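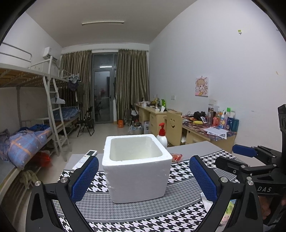
LECTURE NOTES / WEEK 6
Learning from hand-held grippers: what one demonstration gives you

Right, last week we finished with teleoperation and I promised we'd get on to the cheaper way of doing it. Quick recap for anyone who missed Monday: with teleoperation you drive the real arm and record everything it does. Lovely data, painfully slow, and the arm has to be wherever the task is. The hand-held route leaves the arm at home. You hold the fingers yourself, with a camera riding along on the tool, and you go wherever the objects are – a kitchen, an office, a dormitory room with a bunk bed down one wall and desks down the other.

I've put a view from the tool at the top of these notes and I'd like you to keep it next to you while you read, as most of what follows is about what a policy gets to know from a view like that.

The view itself

Two fingers with blue textured pads, and a white styrofoam box between them. That's the bit the policy cares about, or the bit we hope it cares about. Notice how big the fingers are! They take up a huge share of the lower part of the image and they're always in more or less the same place, which sounds like a waste of pixels but is a real gift. The network gets a fixed reference for where the contact will happen, and it can learn to reason about the box relative to the pads. We'll call this the tool-centred view from now on.

The other thing I like is that the same view can be had at test time. Bolt the same fingers and the same camera to an arm and the policy sees its familiar blue pads again. If you trained from a camera on a tripod in the corner you'd have human hands and sleeves all over your training images and a metal arm in your test images, and you'd have to bridge that somehow. (Hands can still creep in. Look at the far right of the picture, under the second gripper.)

Where the actions come from

A picture isn't an action, so we need two more things at each time step: the pose of the tool, and how far open the fingers are.

For pose, the usual trick is visual-inertial SLAM. You track features in the room from one image to the next and mix that with the inertial readings. Now think about what makes a room good or bad for this. The room in the picture is pretty generous: there's a houndstooth mat on the table, a plaid quilt, a poster, bottles and toiletries crowding the desk. Plenty of texture to grab on to. A plain white wall at close range is horrible. So is a repeating pattern, to some extent, as one patch of houndstooth looks a lot like the next, and a matcher can happily slip by one tooth. Do have a think about which of those wins here. I go back and forth on it myself.

For the finger opening you can fit an encoder, or read it from the image if the pads are easy to pick out. Strong blue against a mostly black, grey and white foreground is easy to pick out. Strong blue against a blue mattress is less fun, and there's one of those in this room too, though further back.

Two grippers

For two-handed tasks you need both tools expressed in one coordinate system. Each one tracks itself happily enough, but each starts with its own idea of where zero is. Options:

a shared map, built first, that both tools localise against
a marker seen by both at the start
an estimate of one tool from the other's images, when it happens to be in view

The last one is possible for an instant like ours, where the second gripper reaches in from the right, but it drops out the moment the hands move apart. I'd use it as a check on the other two and never alone.

The Leclerc comparison

Do-yoon Koo ran this for her project in January, using the Gritside training code, and she's kindly let me use it. Same pick-and-place task, box to target, 64 demonstrations in total. In the first condition they all came from one room, Clallside. In the second they were spread over 4 rooms with the same total. The test was in Utska, a room neither policy had seen. We call it the Leclerc comparison after the seminar room where we argued about it all afternoon.

The one-room policy was smoother. It was a pleasure to watch, in Clallside. In Utska it went confidently to the wrong bit of table. The four-room policy dithered more and had uglier grasps, but it kept heading for the box. My reading is that the first one had learnt the table and the second had been forced to learn the object. Do-yoon thinks that's too generous, and that the second might simply have seen a room with lighting like Utska's. She may well be right – with four rooms you can't rule it out, and I'd want to see it repeated before putting it on a slide in bold.

Failure cases to know about

Fast wrist turns. The image smears, tracking is lost, and the pose jumps when it comes back. Throw the whole demonstration out; patching the gap gives you actions nobody performed.

Light, squashy objects. Styrofoam gives very little away in an image when you squeeze it, so the policy can't tell a good grip from a slightly-too-hard one. We'll come back to touch in week 8.

Reach. Your own arm can do things the robot's can't. Check every trajectory against the robot's joint limits before training.

Before next time

Write half a page on this: if you could collect 5 more demonstrations in the pictured room, what would you vary? Start position, clutter near the box, lighting, the box itself? Pick one and defend it. Bring it on paper please, we'll swap and argue.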